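Entretien bois intérieur > Huiler une table : cire ou huile-cire ?

Kittipong_L
Bonjour à tous, besoin d'avis rapide. J'ai un plan de travail en bois, ton brun chaud, veinage assez marqué dans la longueur. Je veux refaire la finition en juin. J'hésite entre l'huile-cire Promell et la cire dure Collodora. Budget 70 euros max.
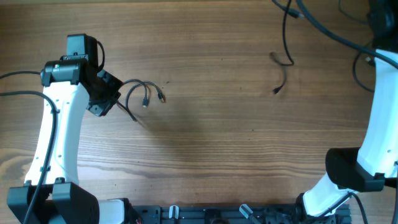
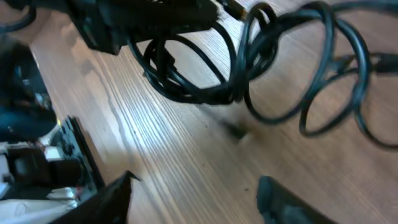
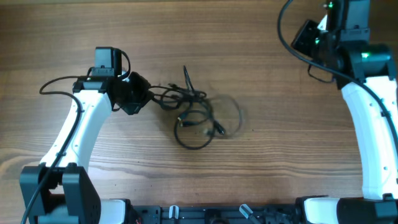
RE : Huiler une table : cire ou huile-cire ?

copeau_sec
Huile-cire sans hésiter. La cire seule sur un plan de travail c'est non, la moindre tasse chaude et t'as un rond. Ponçage 120 puis 150, dépoussiérage, deux couches fines. Point.

Mamie Rabot
Pas d'accord du tout avec copeau_sec. Ma table de cuisine est à la cire depuis des années, un coup de chiffon et ça repart. Les ronds ça s'enlève. L'huile-cire quand c'est rayé faut reprendre tout le plateau, merci bien.

copeau_sec
Non justement, une huile-cire se reprend localement. Tu confonds avec le vitrificateur.

Mamie Rabot
Je confonds rien du tout. J'ai essayé la Promell sur un buffet, la retouche se voit encore en lumière rasante. Après c'était peut être mal poncé, je dis pas.

anong.kamolrat
Question bête mais il y a quoi dessus aujourd'hui ? Si c'est déjà ciré, l'huile ne pénètrera pas. Test de la goutte d'eau : tu poses, tu attends dix minutes. Si elle perle, faut décaper ou poncer jusqu'au bois nu.
Et le ponçage toujours dans le sens du fil, surtout avec un veinage comme sur la première et la troisième photo. En travers tu verras toutes les rayures une fois huilé.

Kittipong_L
Fait le test. Elle perle d'un côté, elle rentre de l'autre... Donc ancienne finition usée je suppose. Je ponce tout ?

anong.kamolrat
Oui tout. Sinon taches garanties.

vis_sans_fin
+1. Et monte pas trop haut en grain. J'ai fini au 240 une fois, le bois buvait plus rien, ça collait encore une semaine après. Essuie l'excédent au bout d'un quart d'heure — c'est là que tout le monde se plante.

Mamie Rabot
Là dessus on est d'accord.

tilleul38
Quelqu'un a testé la Kaltance ? Vendue en pot de 200 ml, bien pour un petit plateau. Par contre elle fonce pas mal le bois je trouve. Sur du clair ça tire vers l'orangé.

copeau_sec
Oui, trop jaune pour moi. Et 200 ml pour deux couches c'est juste. Prends plutot 700 ml, le reste servira à l'entretien. Referme bien le pot, ça croûte vite.

Kittipong_L
Orangé non merci, il est déjà assez chaud comme ça. Bon je pars sur Promell mate. Une couche le matin, la suivante le lendemain ?

copeau_sec
Oui, 24 h mini. Égrenage léger entre les deux, pad blanc. Ensuite rien de lourd dessus pendant une semaine.

anong.kamolrat
Fais un essai dessous d'abord, la teinte surprend toujours. ET les chiffons imbibés : à plat dehors ou dans l'eau, jamais en boule dans la poubelle, ça peut prendre feu tout seul.

Kittipong_L
Noté pour les chiffons, je savais pas. Je reviens poster quand c'est sec.

Mamie Rabot
Tu verras, tu finiras à la cire.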